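Section 4. Clearing the Bench and Loading the Parts Shelf

This section covers the end-of-job routine at the Gallmont benches. It takes less time than arguing about whose turn it is.

Before you start

Collect the slim black wand with the wedge-shaped nozzle, the parts bins and a dry cloth. Sleeves, however clean, are not a cloth.

1. Lay the channeled aluminum plate flat on the steel table.

2. Hold the nozzle just above the surface and follow the long grooves first, then the curved ones. The grooves were laid out by someone who liked mazes. Patience helps.

3. Go over the small round holes twice.

CAUTION: Do not drag the nozzle across the raised ridges. Replacement plates come from Drornascombe and they are in no hurry up there.

4. Move to the blue shelving unit. Set the license plate bracket flat on the top shelf. Bins belong on the lower level.

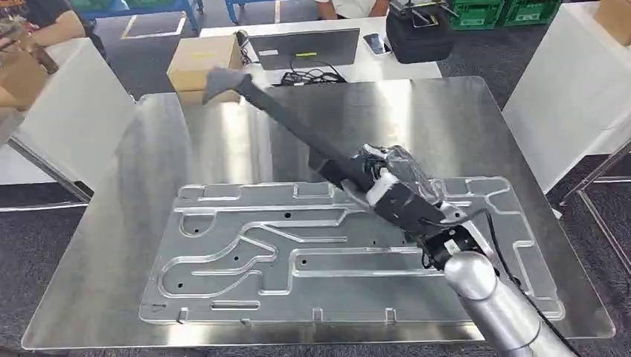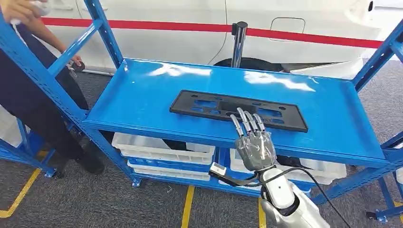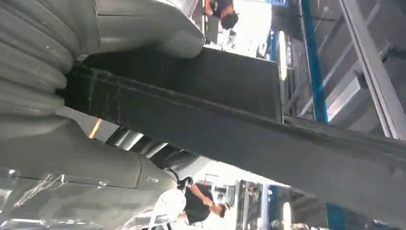
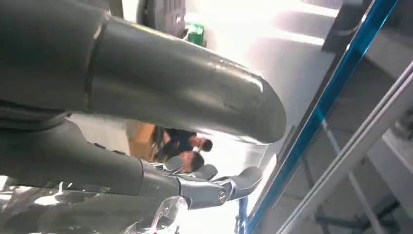

Gutthorpe Workshop Guides

5. Check that no part hangs over the front of the shelf. A bracket weighs very little and still lands with great conviction.

6. Long padded or fabric-covered pieces go on last. Look along the stitched seam for loose fibers and trim them – do not pull. Pulling one fiber is how you meet the rest of them.

NOTE: Steel tabletops show every smudge. Wipe toward yourself in straight passes, then stop. A second cloth will only move the smudge somewhere more visible.

7. Write the shelf number on the bench sheet. Shelf 316 is the blue unit. Shelf 60 was retired in October and should not appear on anything, although it does, most weeks.

8. Return the wand to its hook with the nozzle still attached.

For bin labels and spare nozzles, see Section 5.

Revised 14 August 2022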